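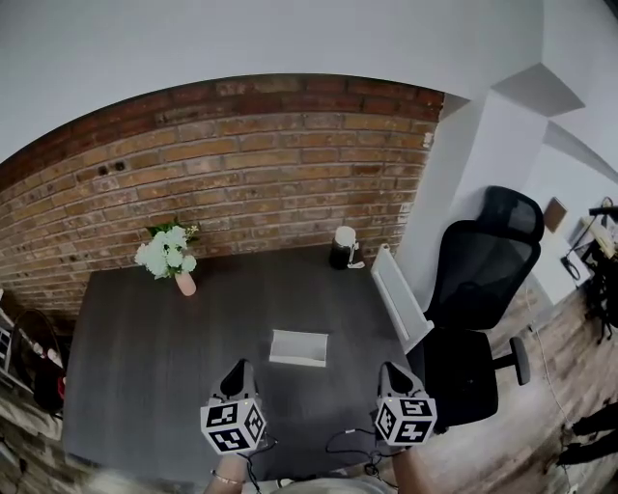
The gray table and the brick wall.

November 4, 2022

Today I finished the chapter about the old mill in Wundcombe. It took me 17 days, and I am still not sure about the ending. The mill was built in 1669, and I wrote 1696 in two places, so I had to read everything again.

In the afternoon I walked to the bakery and bought bread with seeds. It rained on the way back. My left shoe lets the water in, I must bring it to repair before December.

My English is slow in the evening. I looked for the word "sluice" for a long time. Tomorrow I will begin the part about the flood, if the library sends the map.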